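The Counter at Hatudlow

Hadi Rawashdeh did not believe in the shop, and he had told his sister so before she signed anything. He told her again in October, standing in the doorway with his coat on, while she moved a basket four inches to the left and then moved it back.

"It's a table," he said.

"It's a counter."

"A counter has a register on it. People stand behind it and look bored. What you have is a table with snacks."

Azar went on with the basket. She had read somewhere that people bought more from baskets. Hadi had asked where, and she'd said a magazine, and he had asked which magazine, and that had been the end of dinner.

The place was called Hatudlow because the sign was already up when she took the lease. It had been a shoe repair, or a tailor, depending on who in Harkville you asked. Getting a new sign made would have cost 1,000 dollars, and Azar said a name didn't have to mean anything. Hadi thought a name that didn't mean anything was a poor start for a place selling sandwiches, but he was tired by then and let it go.

"Who comes down this street?" he said now.

"People."

"I sat in the car yesterday and watched. I saw a man with a dog. I saw the man come back."

"The bus from Eklow stops at the corner."

"It stops. Does anybody get off?"

She didn't answer that. She was holding a bottle of something up to the window to see if the label was on straight. Their mother used to do the same with jars of pickled turnip, and had never in her life sold one.

He took his coat off, since it was warmer inside than he had expected, and looked for something he could object to properly. The snacks were in trays, which was fine. The drinks were out where you could see them. He picked up her notebook. She had written 55 on the first page and underlined it, then 80 on the next page with a question mark, then 110 on the page after that with nothing beside it at all.

"What's this?"

"What I need to take in a day. The first one keeps the lights on."

"And the last one?"

"The last one is when you apologize."

He put the notebook down. He wasn't going to apologize over a number. Anybody could write a number. Their uncle had once written down how many lemons a tree would give, and the family had moved two towns over on the strength of it.

"You shouldn't have put the sodas at the back," he said.

"They're red. You can see them from the street. I went out and checked."

He went out and checked. It was raining a little. He stood on the far curb with his hands in his pockets and his shirt getting damp, and he had to admit that the red did carry, though so did a fire truck, and he had never wanted to buy one of those. A woman with a stroller slowed down beside him and looked where he was looking.

"Is that open?" she said.

"I couldn't tell you," said Hadi. "It's my sister's."

"Do they have sandwiches?"

He considered the question. He hadn't tried the sandwiches. He had plenty of opinions about them, mainly the price, but that was a different thing.

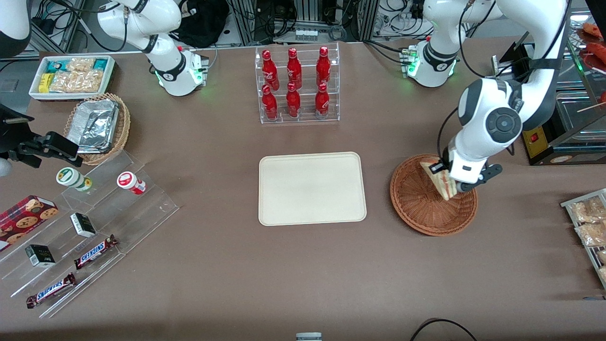
The counter at Hatudlow: Coca-Cola in two rows, a sandwich over the wicker basket.

"They have sandwiches," he said. "I can't promise anything about them."

She crossed the street with the stroller, and he followed her, partly to hold the door and partly to see what she would do. She looked into the basket Azar had been fussing over all morning. She took a long time. Then she bought a bottle of Coke and a packet of cookies and went out again into the rain.

"She didn't take a sandwich," Hadi said.

"No."

"She asked me about them. She asked me specifically."

"And what did you tell her?"

He sat down on the folding chair by the window and picked up the notebook again, and found the pencil. Under the 55 he wrote down what the woman had paid, in small figures, and then he asked Azar what was in the sandwiches.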